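Small Battery Devices at Home — Frequently Asked Questions
Jovcombe Household Help Pages

Which batteries do I need for my remote control?
Most of our guests ask this first. Look inside the compartment, the size is usually printed there. In the Vonby apartments the remotes take two AAA. Please do not mix one old battery with one new.

The screen is blank. Is the remote broken?
Usually no. Take out the batteries, wait 13 seconds and put them in again. If the screen stays blank, try a fresh pair. You can find spare ones at the reception desk, ask for Socorro Apaza.

Where should I do the change?
On a table with a cloth or another soft surface, so the small parts do not roll away. A shallow tray with low sides is also useful — I keep one in the kitchen drawer only for this. 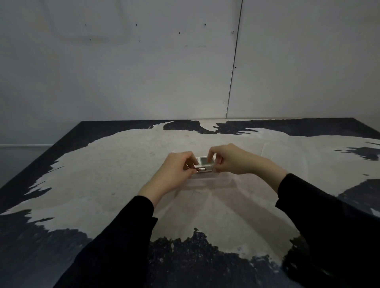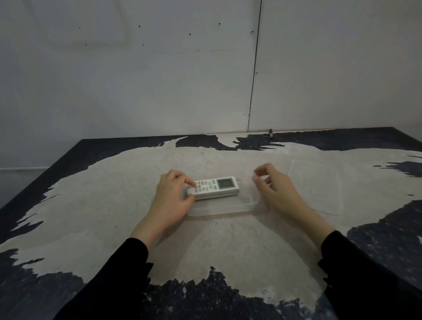

How to put the battery in correctly

Hold the device with one hand and the battery with the other. The flat end goes against the spring. Push it gently and never use a metal tool. When the cover closes without force, the battery is in the right position.

The screen works, but the air conditioner does not answer. What can I do?
Stand closer to the unit and point the remote directly to it. Check also that the wall switch is on. If it still does not answer, write to us with your apartment number, for example 535 or 821, and we will come the same day until 7 in the evening.

Do I lose my settings when I change the batteries?
Yes, on most models the clock and the timer return to zero. The temperature must be chosen again too.

What do I do with the used batteries?
Please do not put them in the kitchen trash. There is a box next to the mailboxes, and it is emptied every Friday. If a battery has leaked, put it in a small bag first and wash your hands after.

Can I store the remote with batteries inside during the winter?
It is better to take them out if you leave before January and return in spring.

Page maintained by Naomi Mussa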